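Room to Sit: How Shared Living Rooms Are Changing Later Life
By Mitali Mridha
15/05/2025

For much of the past century, the common room in a Canadian seniors' residence was designed to be looked after, not lived in. Chairs stood against the walls, the television faced all of them at once, and the lighting was chosen by the metre. Residents passed through on their way to meals and seldom stayed.

The residence at Bulleck, which houses 54 tenants in a converted textile office, has spent the past two years testing a different arrangement. Its single large lounge was divided into three smaller sitting rooms, each with its own door, its own thermostat and a budget controlled by the people who use it. The work was planned with the architectural practice Sandhu, whose earlier projects include the library annex at Skellodano.
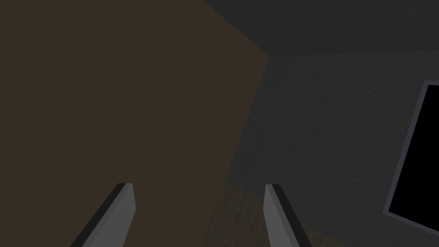
The principle behind the division is domestic scale. A room intended for 40 people is rarely comfortable for four, and tenants interviewed before the renovation described the old lounge as a place in which one felt observed. Several had stopped receiving visitors there. Grandchildren were taken to the coffee shop across the road, even in February, and card games had moved into bedrooms too small to hold a proper table.

Under the new arrangement, tenants choose a sitting room on arrival and may change at any time. The rooms have developed distinct characters. One is quiet until noon by common agreement. Another is given over to radio, and its occupants have strong opinions on the volume. The third has become the preferred location for family suppers, which must be booked on a sheet beside the door and are limited to two hours when demand is high.

Not every decision has been well received. Carpet was removed from the corridors in favour of a harder surface that is easier for walkers but noticeably louder, and a request for additional acoustic panels remains before the board. Some tenants also regret the loss of the large monthly concert, which no longer fits under one roof and is now held at the Zelach parish hall, 200 metres away.

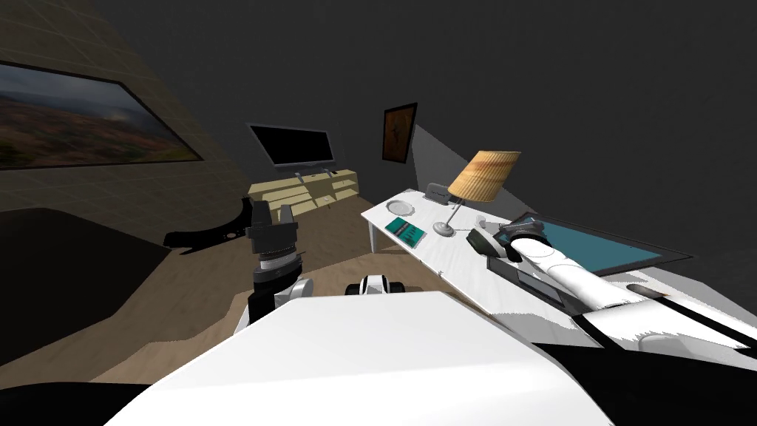 Staff have had to adjust as well. Supervision from a central desk is no longer possible, and the evening rounds take longer than they did. Management has responded by moving one position from the front office to the floor, a change that was contested at first and has since been made permanent.

The residence will publish its full review later this year, including heating costs, which rose during the first winter and fell in the second. Copies will be available to tenants and their families on request from the Bulleck office.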